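Notes for anybody using the Bulico kitchen. I keep this in the repo because the paper version by the door kept disappearing, and this way you can send me a fix when I get something wrong.

# bulico-kitchen

Hi! This is the README for the kitchen on the ground floor of Bulico. It covers where things live, how I like the dishwasher loaded, and a bunch of small stuff I got tired of repeating in chat. If you came over from the Benier building, forget what you know about their kitchen, because the drawers are in a different order and their dishwasher takes tablets. Ours takes powder.

## The room

It's a pretty simple room. White cabinets, white counters, a white island with a nice thick top, and a dark gray wood-grain floor that hides crumbs a little too well (sweep it anyway, please!). There's some tape on the floor in odd angular shapes. Leave it where it is, even the bits that have faded. Also look down when you're carrying a stack of plates, there can be a long black cable across the floor and it doesn't stand out much against the dark planks.
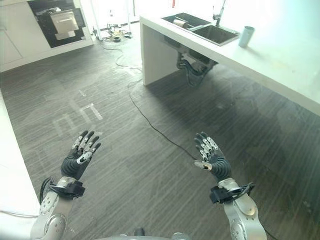

## What lives where

- Dinner plates: upper cabinet, bottom shelf
- Kids' plates: same cabinet, one shelf up (I know, I know, see open issues)
- Mugs: the shelf next to the plates, handles pointing out
- Paper cups: back of the pantry, for big days only
- Dish towels: second drawer, folded in thirds
- Dishwasher powder: in the tin marked Heinonen, which used to hold crackers

The kids' plates are left over from the Gusance family day in May and I've grown really fond of them. They're bright, they stack well, and everybody grabs them first. Please don't donate them.

## Loading the dishwasher

Pull the rack all the way out before you start. I see people trying to work with it half in and then they can't get anything into the back, where the black tines are.

1. Scrape into the trash. You don't need to rinse unless it's egg or oatmeal.
2. Plates go in upright, standing in the rack, with a gap between them.
3. Mugs go upside down. A mug that goes in right side up comes out full of gray water, and then somebody has to carry it to the sink — usually me.
4. Lids and little plastic things go toward the side, where they can't slip down onto the spray arm.
5. Give the spray arm a spin with one finger before you close the door.

The quick cycle is 40 minutes and it's fine for everyday stuff. Use the long one for anything greasy. I put in 2 spoons of powder for either.

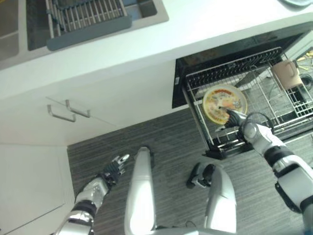 One of the evening regulars wrote to me that the plates come out cleaner if they all face the same way, toward the middle, and that the cartoon ones should never go on the long cycle because the print will fade. I tried the facing thing and I'm a convert. On the fading I don't have an opinion yet, but quick cycle only for those seems like a safe bet, so let's do that.

## The sink

Double sink, stainless, tall chrome faucet. The wire rack sits down in one of the basins and I'd like it to stay there. I've found it on the counter, on top of the oven cabinet, and once in the fridge (?!). The other basin is for washing, so try not to park things in it overnight.

The rack is for hand-washed stuff and that's it. Paper cups are trash after one use, and we bought a sleeve of 100, so you don't need to save them. Mugs you're still drinking from can wait on the counter beside the sink and I'll leave them alone until closing.
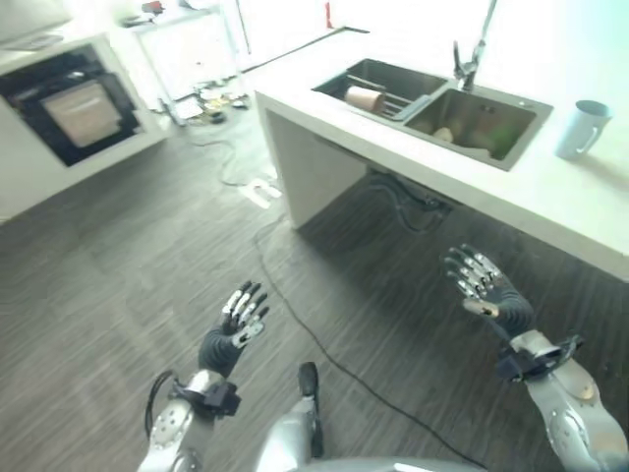
If the drain gets slow, check the strainer first. Mostly it's rice. The pipes under there are out in the open, so if you do find a drip you can put a bowl right under it and drop me a message. Please don't tighten anything yourself, I've mopped up after that before.

## Open issues

- [ ] Swap the kids' plates and dinner plates so short people can reach
- [ ] New label for the powder tin
- [ ] Find out where the second dish brush went (we had 2, I swear)
- [x] Fix the squeaky drawer

## Changes

- Added the note about mugs waiting on the counter
- Took out the whole section on the old toaster, may it rest
- Changed "bottom drawer" to "second drawer" for the towels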